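In Praise of the Small Blue Bin

by Xinyi Zheng
April 8, 2025

My aunt in Lulden kept everything in one enormous wicker trunk. Scarves, board games, extension cords, the good tablecloth, a bag of marbles that had belonged to my grandfather, and at the very bottom, so I was told, the instructions for the trunk. We loved that thing as kids (you could hide in it, if you took out the tablecloth) and I would never say a word against her. But I have come around, slowly and after a good many evenings on my knees in front of closets, to the opposite way of living, and I'd like to make a case for it.

I believe in small bins. Open ones, with no lid and no label, sitting right out on the table where the mess is.

I came to this by way of a storage bench. When we moved to Pullmont I bought one from Vallow that took up most of the wall under the window, and it had a soft-close lid and a divided tray, and I was so proud of it that I called my mother. For a week or so everything went in. Then somebody set a plant on the lid, and after the plant a stack of library books, and by October the toys were all over the floor again and the bench was, for every practical purpose, a shelf. A lid asks a lot of a tired person at seven in the evening. It asks even more of a four-year-old.

An open bin asks hardly anything. You pick up the duck and you let go of the duck. And if you also mark off a piece of the table, with tape or a placemat or a tea towel if that's all you've got, then the job has an edge to it, and a child (or a grown man, I have one of those as well) can look at it and believe it might be over before supper.

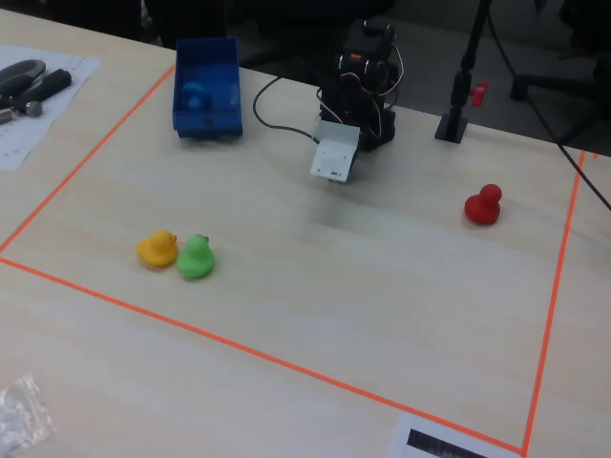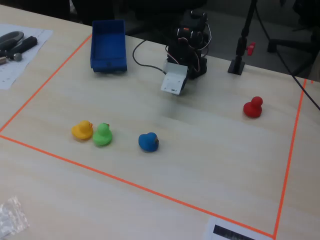

Rubber ducks, a blue bin and a border of orange tape on a pale wooden tabletop.

I have a real fondness for that orange tape. It's thin, it doesn't even make a proper square from where you're standing, and still your eye goes straight to what's inside it. The ducks are the problem and the bin is the answer, and the rest of the house can wait its turn. When I try to tidy a whole room I wander off with a sock in my hand and find myself an hour later reading old birthday cards. With one taped-off patch of table I generally get to the end.

My neighbors the Shi family think I've gone a little overboard, and they may be right. Their view is that children should learn to put things away properly, in the drawer where they live, and that a bin on the table is only a mess with walls. I've thought about this a good deal, usually while looking for my keys in their very tidy hallway. I'd say that a yellow duck and a green duck in a bin together are put away enough. They don't need to be sorted by color, and they don't need a drawer apiece. Tomorrow they'll be out on the table again anyway, and I would like that part to be easy too!

So buy the little bin, or use the one you have under the sink. Pick a color you like. I am partial to blue, though I'll admit a blue duck does tend to disappear in it.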